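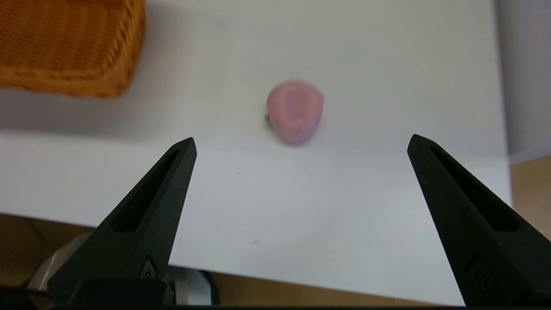

Flastetti top in white, with a small pink item on it.

Furniture > Work Surfaces > Tops and Legs

Sun 27 May | Rory Strachan

Flastetti Work Surface

The Flastetti is a flat top for desks, packing tables and light assembly benches. It is sold on its own or with the Fjeld leg set. The core is compressed wood fiber with a hard laminate on the upper face and a plain backing sheet underneath. Both faces are bonded in the same press cycle, which limits bowing when the humidity in the room changes.

Thickness is 26 mm. Edges are sealed with a 2 mm strip, rounded at the top corner. The sealed edge resists splashes and damp cloths but is not rated for standing water. Where a sink or a hose is used close by, order the Ultau top instead; it has a solid core and can be washed down.

Colors are white, pale gray and black. White shows pencil marks and ink sooner than the other two but makes small parts easier to find. The finish is low gloss. Minor shade differences occur between production runs, so tops that will stand side by side should be ordered together.

Mounting

The underside is supplied undrilled. Pilot holes for the Fjeld legs are marked with the paper template in the carton. Use a drill stop and keep the hole depth under half the thickness of the top. Threaded inserts are available separately and are advised for any table that will be taken apart more than once. Tighten by hand — a power driver will strip the core.

Longer tops need a center rail. The rail fits between the leg frames and takes the same screws. Without it the top will sag under steady load, and sag is not covered by the warranty. Clamp-on arms and vises should have a backing plate at least as wide as the clamp foot.

Cable openings can be cut with a hole saw. Cut from the laminate side at low speed, then seal the bare fiber with varnish or the edge wax sold for this range.

Care

Wipe with a soft cloth and mild soap. Do not use acetone, scouring powder or chlorine bleach. Hot tools must stand on a rest. Most dried glue can be lifted with a plastic scraper after soaking for 10 minutes.

Ordering

Tops ship flat from Pimthorpe in a card sleeve with corner guards. Check the corners before signing; damage must be reported within 30 days, with the carton label. Cut-to-size orders cannot be returned. The black finish is out of stock until June. For load tables and drawings, write to Raymonde Kowalchuk at the parts desk.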